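Lists > Mirnley-users > Archive > Storage

Date: Jan 21, 2008
From: Miklós Kiss
Subject: Re: nightly dump stops at volume 13

On the Shehata server, Draseck wrote:
> The dump reaches volume 13 and exits with status 74.
> Same tape, same drive, and the log has nothing after
> "rewinding". Is the block size wrong?

Block size is fine. Status 74 comes from the wrapper script, which gives up if the drive takes longer than 10 seconds to answer after a rewind. Older drives need more than that on a full tape. Set REWIND_WAIT to 166 in the config file and run the dump again from volume 12.

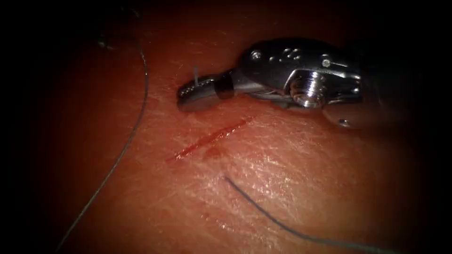
Check the catalog before you restart. If volume 13 is listed with a size of zero, delete that entry first – the restore tool reads the catalog top to bottom and stops at the first empty volume.

The default was changed in July and the manual still shows the old one. I sent a patch for the man page.

Miklós

Comments

mavley: Same status here on two drives. The longer wait fixed one, the other needed a new cable.

tapeop: Does deleting the entry renumber the later volumes?

mavley: No, the numbers stay as they are.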